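Ellevine Recreation Opens Tennis Ball Collection at Arriaga Center

The Ellevine Department of Recreation will accept used tennis balls at the Arriaga Community Center through the end of November, the department announced. The balls will be sorted at the center and passed on to schools, senior residences and animal shelters in the district.

Residents may leave balls at the front desk during regular building hours. Balls from any maker will be taken, in any stage of wear, provided they are whole and free of mold. Pressureless practice balls and the larger foam balls used in beginner classes are also welcome. Empty cans and lids should go into household recycling and cannot be accepted at the desk.

The department replaces the balls used in its lesson program three times a year. According to Montserrat Montes, program supervisor for racket sports, the courts at Harnine Park alone went through 1,776 balls over the last full season, most of which were thrown away once they no longer bounced well enough for play.

"A ball that is finished for a match still has a good deal of use left in it," Montes said. "Teachers have been asking us for them for years, and we had no regular way of getting the balls to the people who wanted them."

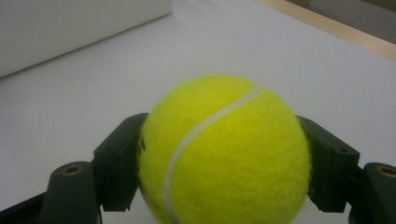 Sorting takes place at tables in the center's activity room. Each ball is checked for splits along the seam, for worn felt and for firmness when squeezed. Those that remain firm are returned to the beginner classes, where a lower bounce is acceptable. Softer balls with sound felt are set aside for classrooms, where they are cut and fitted to the feet of chairs and desks to reduce noise. Balls with thin or torn felt are held for uses still under review.

Animal shelters will receive only balls that have not been cut. The department asks shelters to supervise their use and to discard any ball that has begun to come apart.

A trial collection held at the center last spring brought in 832 balls. Of these, 500 were delivered to Mumness Elementary School, where they were fitted to chairs in the lower-grade classrooms and the library. Azucena Xolalpa, the school's facilities coordinator, said the difference was noticed first by teachers working on the ground floor.

"They were used to hearing every chair in the room above them," Xolalpa said. "We would like to finish the upper grades this winter, and the music room after that."

Schools and nonprofit organizations within the district may request balls by completing a short form at the Arriaga front desk. The form asks for the number needed, the intended use and the name of a person who can pick up the order. Requests will be filled in the order in which they are received. The department is unable to deliver, and it cannot cut balls on behalf of recipients. Schools that plan to fit balls to furniture should measure the chair legs beforehand, as very narrow legs may require a smaller opening.

Large donations, including those from clubs and private courts, should be arranged with the center in advance so that storage space can be set aside. Donors are asked to bring balls in bags or boxes that do not need to be returned. Rackets, nets and other equipment are not part of the collection.

Balls left over at the close of the collection will be stored at Harnine Park and offered again in the spring. The lesson schedule will not be affected.

Contact: Ellevine Department of Recreation, Arriaga Community Center, front desk | © Ellevine Department of Recreation. All rights reserved. | Back to top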